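**Jorska Waschtisch: dunkle Platte, weißes Becken, Front mit Maserung**

Es gibt Waschtische, vor denen man sich fürchtet, Wasser zu verspritzen. Der Jorska gehört nicht dazu. Er wurde für Leute gebaut, die morgens um 6 Uhr noch nicht zielen können, und für alle, die ihre Zahnbürste grundsätzlich dort ablegen, wo gerade Platz ist.

## Was Sie bekommen

- Platte in Dunkel, Becken in Weiß, rechteckig, eingelassen
- runder Ablauf aus Metall, nahe der Beckenmitte
- Unterschrank mit Holzfront, Maserung waagerecht
- Montagesatz und eine Anleitung, die Rafia Ansari geschrieben und dann noch einmal auf die Hälfte gekürzt hat

Armatur und Siphon sind nicht dabei. Wir haben das eine Zeit lang anders gehandhabt und dabei gelernt, wie viele Meinungen es über Armaturen gibt.

## Preis und Lieferung

558 Euro, inklusive Lieferung bis zur Bordsteinkante. Wer im vierten Stock wohnt, bucht bitte den Trageservice dazu. Wellington Dantas und Reinaldo Lins tragen gern, aber nicht aus Versehen.

Lieferzeit: 18 Werktage. Im Juli länger, da macht die Tischlerei in Hesville Ferien und geht auch nicht ans Telefon.

## Pflege

Dunkle Platten zeigen Kalk. Das tun alle dunklen Platten, auch die, bei denen im Prospekt etwas anderes steht. Ein feuchtes Tuch, danach ein trockenes, fertig. Scheuermilch bitte nur ins Becken, und auch dort mit Gefühl.

Die Holzfront verträgt Spritzer, aber keine Pfützen. Wenn der Lack nach ein paar Jahren stumpf wird, schicken wir auf Anfrage ein Döschen Pflegewachs (kostenlos, Porto zahlen Sie).

## Ablage und Drumherum

Rund ums Becken bleibt Platz für den üblichen Kleinkram. Die weiße Seifenschale steht am hinteren Rand der Platte ganz gut, man kommt dran und stößt sie trotzdem nicht ständig um. Zu hellgrauen Fliesen passt der Waschtisch ohnehin, und ein weißer Schrank in Marmoroptik darf ruhig danebenstehen, auch wenn unsere Kollegin Yu-ting Shih bei Marmoroptik leise seufzt.
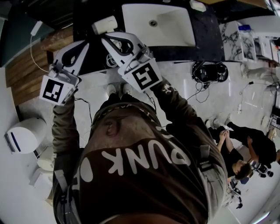

## Passt nicht?

Maße vor der Bestellung prüfen, dann noch einmal prüfen. Rückgabe unmontiert und mit allen Schrauben. Bereits gebohrte Platten nehmen wir nicht zurück, auch bei sehr schönen Löchern.

Fragen zu Sondermaßen beantwortet Edileuza Toledo, samstags bis 18 Uhr im Laden.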